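FOR IMMEDIATE RELEASE

December

Prekex Renews "The Long Table" for Second Season, Vekwood Returns as Lead Sponsor

Prekex today picked up a second season of its cooking competition The Long Table. 22 episodes, up from last year's run. Vekwood is back as lead sponsor and will have a bigger part in the show this time, including its own weekly challenge.

Bradley Bickerstaff returns as host. Samina Lashari moves up to executive producer after running the field unit in season one.

"We had more people writing in about the pantry round than anything else we've aired," Lashari said. "So the pantry round gets longer. It also gets meaner. Bradley asked for that, for the record."

Season two opens with 60 home cooks, chosen from open calls in the spring. They cook in teams for the first four episodes, then on their own. Judges to be named at a later date — talks are still going on with two of them.

About the Vekwood Challenge

Each week the cooks get one Vekwood pot, one burner and whatever is left on the shelf. No ovens. The winner skips the next elimination. Vekwood will also run short recipe spots in the first ad break, shot on the same set with the same cooks, so viewers stay in the kitchen between acts instead of being pulled out to a regular commerical.

"Last season we were mostly a logo on an apron," Bickerstaff joked at the upfront lunch. The Vekwood people laughed. He will host the recipe spots too.

Each spot runs under a minute. Full recipes go up on the Prekex site right after the episode, East Coast feed first.

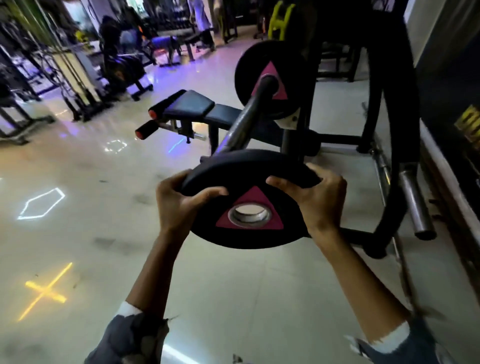
Where to Watch

The Long Table airs at 8 p.m. on Prekex and its 271 affiliate stations. Next-day streaming on Clumon, where all of season one is up now. The Clumon version has extra kitchen footage in most episodes, plus the reunion dinner that did not air on TV.

Production

Dobson Studios is again handling production. Stage 4 has been rebuilt with a longer prep line and seating for a studio audience of 310, a first for the show. Free tickets will be offered through the Dobson box office once taping dates are set. Audience members must be 16 or older. No food from the set can be be taken home, sorry.

Casting for alternates is still open. Home cooks only — anyone who has worked as a paid chef in the past five years is not eligible. Send a two-minute video and a menu for four to the casting desk.

Press Materials

Episode stills, host bio and season one clips on request. Interviews with Bickerstaff and Lashari by phone, mornings only until taping wraps. Screeners for episodes one and two to follow.

Contact: Prekex Press Office

###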